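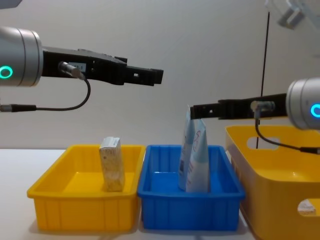
Search this manual Go Clear

Fault 407: Grip Width Out of Range

This section applies to Kutero two-arm packing cells fitted with Mollel parallel grippers and the three-bin table layout. It covers fault 407 on either arm. For a fault that names both arms at once, use the procedure for loss of controller communication.

Description of the fault

The controller compares the measured finger opening with the width stored for the item. Fault 407 is set when the difference stays above 3 mm after the fingers have stopped moving. The arm that reports the fault holds position with grip force on. The other arm finishes its current motion segment, then holds.

The fault stops the program. It does not remove power from the arms, and it does not open the fingers.

CAUTION: A held arm can move as soon as the fault is acknowledged. Do not reach over the bins until the cell has been put in Service mode and the enable key has been removed.

CAUTION: Grip force stays on during a 407 hold. Keep fingers clear of the gripper tips and of the gap between the gripper and the bin wall.

Usual causes

Fault 407 is most often seen with soft or partly soft packaging. In order of frequency:

- The gripper has closed on a folded layer of a packet. The measured width is greater than the stored width.
- The gripper has closed beside a crimped tube end instead of across it. The measured width is close to zero.
- The gripper has picked up two items that were standing together.
- A packet is pinched against a bin wall or the center divider, and the fingers cannot close fully.
- The gripper cable has been pulled tight and the position signal drops out for a moment.
- The finger zero has shifted after a collision or a finger change.

The first four causes are item faults and can be cleared at the table. The last two are equipment faults. Do not keep restarting the cell with an equipment fault present.

Clearing the fault

1. Press Hold on the operator panel. Wait until both arms have stopped.

2. Turn the mode switch to Service. Remove the enable key and keep it with you.

3. Read the fault line on the panel. Write down the arm (L or R), the item code, the stored width and the measured width. The measured width is erased when the fault is acknowledged.

4. Look at the item from the side before touching it. Note whether it is standing free, leaning on another item, or pressed against the bin.

5. Support the item with one hand below the gripper. Keep the hand outside the line of finger travel.

6. On the panel, select the faulted arm and press Open Slow. The fingers open in small steps for as long as the button is held.

Note: Open Slow is the only gripper command available in Service mode. If the fingers do not move, release the button and go to "Fingers do not open."

7. Remove the item. Check it for tears, crushed corners or a split seam. Put damaged items aside and do not return them to the bin.

8. Check the finger tips for adhesive, film or powder. Wipe them with a dry lint-free cloth. Do not use solvent on the tip pads.

9. Reset the bins if they have been pushed out of place. The small yellow bin and the blue bin must sit rim to rim.

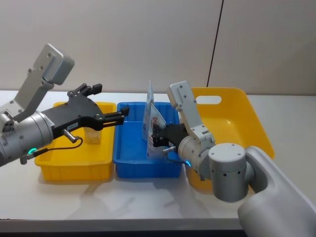 10. Stand the remaining items so that the top of each one can be reached without the fingers touching a neighbor. Tubes go with the crimped end up. Packets go with the open fold facing away from the arm that will pick them.

11. Step back from the table. Replace the enable key, turn the mode switch to Run and acknowledge the fault.

12. Select Retry Item. The program repeats the last pick at reduced speed. If fault 407 returns on the same item code, stop and continue with "Checking the finger zero."

Note: Do not select Skip Item if the item was removed by hand. Skip Item assumes that the item is still in the bin, and the count for that bin will be wrong until the next refill.

Fingers do not open

1. Leave the cell in Service mode. Do not acknowledge the fault.

2. Check that the cable connector on the gripper body is fully seated and that its collar is tight by hand. Do not use pliers on the collar.

3. Follow the cable back to the wrist. The loop must be free of the bin rims and must not be trapped under the wrist. Look for flattened sections and for damage where the cable enters the sleeve.

4. Press Open Slow again.

5. If the fingers still do not move, switch off the cell at the main isolator and wait for the panel to go dark. Release the fingers with the manual release screw, using the hex key supplied.

CAUTION: The item will drop when the manual release screw is turned. Hold the item first.

6. Tag the gripper out of service. A gripper that has been released by hand must be zeroed before it is used again.

Checking the finger zero

1. Empty the gripper and move the arm to the Service position.

2. From the gripper menu, select Zero Check. The fingers close fully with low force, then open.

3. Compare the displayed value with the label inside the panel door. A difference of less than one millimeter needs no action.

4. If the difference is larger, inspect the fingers for bending and the finger screws for looseness. Replace bent fingers as a pair. Do not straighten them.

5. Select Set Zero, then repeat Zero Check.

6. If the second check also fails, order gripper service kit 3749. Do not run the arm until the kit has been fitted.

Adjusting the stored width for soft items

A change of packaging supplier is a common source of repeated 407 faults, even when the item code stays the same. In the March field report from the Pirkunitz line, Dennis Wanyama recorded 498 grip faults on one item code before the stored width was corrected. The finger zero on both arms was within limits throughout.

To correct the width, teach the item again with a sample from the current delivery. Place the sample upright in the blue bin, clear of the divider, and use the Teach Width command three times with the sample turned slightly between readings. Save the middle value. Widening the tolerance in the item table is not an accepted correction, as it also hides double picks.

Record to be kept

Enter the following in the cell log after every 407 fault: time of day, arm, item code, stored width, measured width, cause found, and whether Set Zero was used. Two equipment faults on the same arm within one shift must be reported to the maintenance lead before the cell is restarted.

Skovemar Technical Publications | Contact service | All rights reserved | Back to top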